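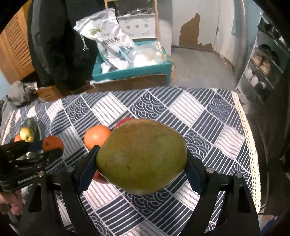 A mango held between the fingers of a hand-held gripper, with the rest of the fruit on the table.

Home testers wanted for hand-held grippers — Runbridge, Restton

We are looking for 40 people in and near Restton to try out a pair of hand-held grippers in their own homes this June, and to tell us, in as much or as little detail as they like, how they got on. You don't need to know the first thing about robots. If you can put the shopping away and don't mind doing it several times over, you are very much the sort of person we'd love to hear from!

Runbridge lends the grippers to firms that want to teach robots everyday jobs, and before we add a new kit to our list we like ordinary hands to have had a good go with it. You would pick up and move fruit and other things you already have about the house, on whatever table you normally use, and then fill in a short form about comfort, weight and grip (large round fruit gets a page to itself).

Each tester does 19 short sessions, spread out however suits you, and is paid £285 once the kit is back with us. We'll bring it round, show you how it works over a cup of tea if you're offering, and collect it at the end. Left-handed people are especially welcome — we had far too few last time.

You should be 18 or over and comfortable using both hands for a little while at a stretch. Homes in Drusville are fine too, though we can only deliver there on a Wednesday.

To put your name down, write a few lines about yourself to Jessie Shearer at the Runbridge office. Questions about the kit itself are best sent to Helmi Kiiskinen, who is always glad to get them.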